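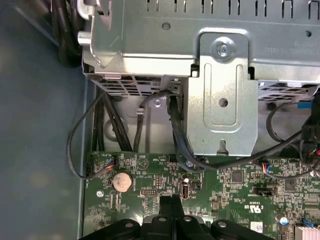
# Aufruf: Wer hat noch einen alten Rechner im Keller?

Stand: 14. Juni 2025

Für das Projekt Omik suchen wir 20 Menschen aus Nirden und Umgebung, die mindestens einen Computer besitzen, den sie seit Jahren nicht eingeschaltet haben und trotzdem nicht hergeben. Der Rechner steht vermutlich im Keller, auf dem Dachboden oder hinter dem Bügelbrett. Beim letzten Umzug haben Sie ihn zwei Stockwerke hochgetragen und dabei etwas gesagt, das wir im Protokoll gern mit aufnehmen.

Uns interessiert, warum Leute Dinge aufheben. Mit Technik kennen wir uns nur mäßig aus, und Sie müssen es auch nicht. Wer uns erklären will, welche Grafikkarte 1999 die beste war, darf das tun, bekommt aber nach zehn Minuten einen Keks und die nächste Frage.
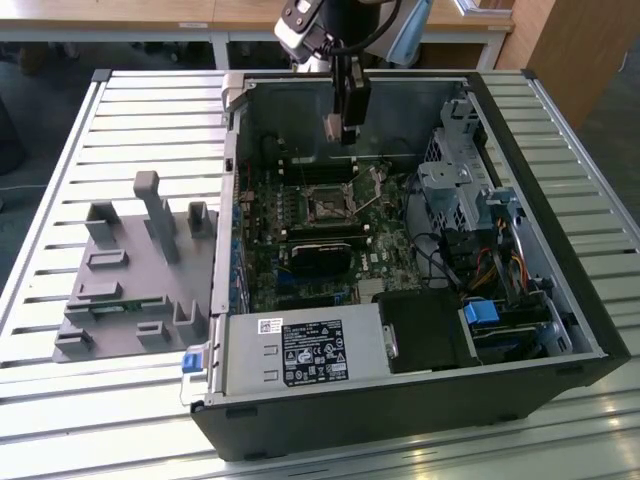
Besonders willkommen sind Menschen, die einen der folgenden Sätze schon einmal laut gesagt haben:

- „Da sind noch die Fotos drauf.“
- „Den kann man bestimmt noch für irgendwas brauchen.“
- „Der war mal sehr teuer.“
- „Das Netzteil heb ich auf, das passt vielleicht woanders.“

Partnerinnen und Partner, die den Gegenstand seit Jahren loswerden möchten, können sich gern mit anmelden. Wir befragen sie auf Wunsch in einem anderen Raum.

## Was auf Sie zukommt

Ein Gespräch von anderthalb Stunden, bei Ihnen zu Hause oder bei uns in der Luik, Raum 802. Der Aufzug fährt bis zur siebten Etage, danach ist man auf sich gestellt. Anschließend schreiben Sie einen kurzen Text über Ihr Gerät, höchstens 1.000 Wörter. Stichpunkte reichen. Gedichte hatten wir in der Proberunde auch, und wir haben sie gelesen.

Den Rechner selbst brauchen wir nicht. Bitte bringen Sie ihn nicht mit, schon gar nicht als Geschenk. Unser Lager hat die Größe eines Kleiderschranks und ist ein Kleiderschrank. 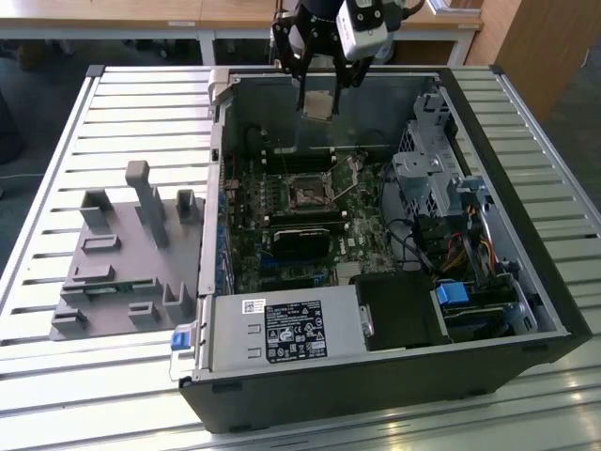
*Offener Rechner. Der Prozessorsockel auf der Hauptplatine ist leer.*

## Was Sie davon haben

Einen Gutschein für die Buchhandlung Trisska, Kaffee in unbegrenzter Menge und mittlerer Qualität sowie ein Exemplar des Lesebuchs, das im Dezember erscheinen soll. Beim vorigen Band hieß es auch Dezember, es wurde dann Ostern. Fahrtkosten erstatten wir gegen Beleg. Das Formular dafür hat fünf Seiten, die letzte ist leer und muss trotzdem unterschrieben werden.

Alle Gespräche werden anonymisiert. Ihre Nachbarschaft erfährt von uns kein Wort über den Zustand Ihres Kellers.

## Wer nicht teilnehmen kann

Wer beruflich mit gebrauchten Computern handelt, hat für das Aufheben eine zu gute Ausrede und muss leider draußen bleiben. Minderjährige ebenfalls, deren alte Geräte sind uns außerdem noch zu neu.
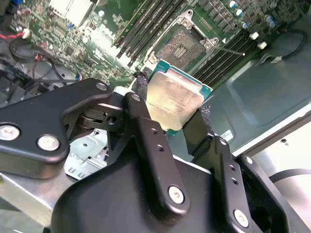
Ob Ihr Rechner noch läuft, spielt für die Auswahl keine Rolle. Wir bitten ausdrücklich darum, ihn nicht eigens für das Gespräch in Betrieb zu nehmen. Sollten Sie nach der Anmeldung feststellen, dass Sie ihn 2011 doch zum Wertstoffhof gebracht haben, melden Sie sich trotzdem. Reue nehmen wir auch.

## Anmeldung

Schriftlich mit Name, Telefonnummer und zwei Sätzen zum Gerät an Laine Lūse, Projekt Omik, Nirden. Fragen zum Ablauf und zum Datenschutz beantwortet Līga Venckus, telefonisch am besten vormittags. Eine Zu- oder Absage bekommen alle, auch die mit den Gedichten.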